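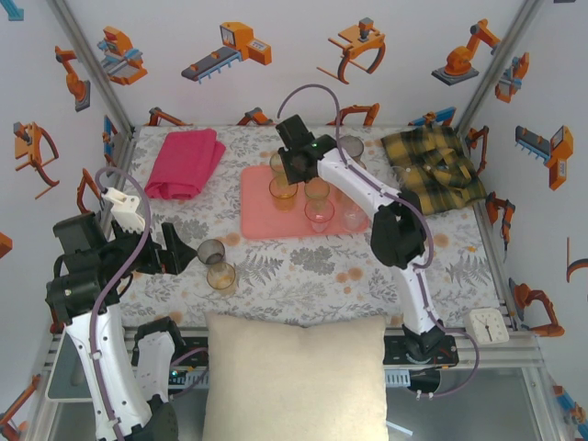
I have spent a good part of my working life arguing for tidiness, so it feels a little strange to sit down and write in favor of the mess. But I've come around, slowly and with some grumbling, to the view that most of us who gather examples for learning systems clear the table far too much. We take away the towel. We put out one cup, then another cup just like it, and then we wonder why the robot we trained falls to pieces in somebody's kitchen!

My own conversion came in March, when our group in Ostau went back through 2,159 recorded runs of cup handling, nearly all of them made on a bare surface. They were lovely to look at. The arms went where they should, and the people guiding them had clearly taken great care. And the policy we trained on them was thrown by a tablecloth with a pattern on it. A tablecloth! I remember sitting there with my coffee, feeling rather foolish, and thinking about every table I've ever eaten at.

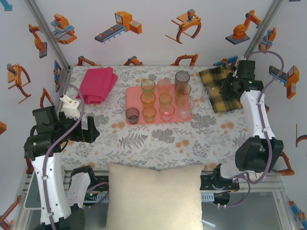
By the Lead for Data Collection, Wimota
May 28, 2024

So now we crowd things. Yellow cups, pink cups, gray ones, a clear one near the rim of the tray where it's awkward to get at. See-through cups are a trial, I'll admit, as one rim shows through another and the color underneath comes up through the side, and a camera has a hard time deciding where one cup ends and its neighbor begins. That is exactly why I want them in the set. A folded towel and a bit of plaid cloth can stay on the table too, even if the task has nothing to do with either.

I know the case against all this, and I respect the people who make it. A colleague at Kirkbridge put it to me very kindly over dinner - if you change everything at once, you never learn what went wrong. Fair enough. For that reason we still keep a plain set, 19 runs at the start of each session with the same layout, and we measure against it. What I object to is letting the plain set become the whole diet.

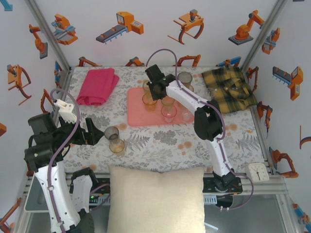 There is also the matter of where the cups sit to begin with. Two of them almost touching is a different problem from two standing a hand's width apart, and left to ourselves we all space things out nicely, the way you would set a table for guests. We have a house rule at Wimota, borrowed from our friends at Hudec, that the person who lays out the table is never the person who drives the arms. It slows us down, and we lose over 11 minutes an hour to it. I would pay that twice.

And please, keep the clumsy runs. Label them honestly, set them apart if you must, but keep them. A hand that comes in too low and then corrects itself has something to teach that a perfect reach doesn't, and I wish I had back all the ones I told people to throw away in my first couple of years.

Contact | © 2024 Wimota | Back to top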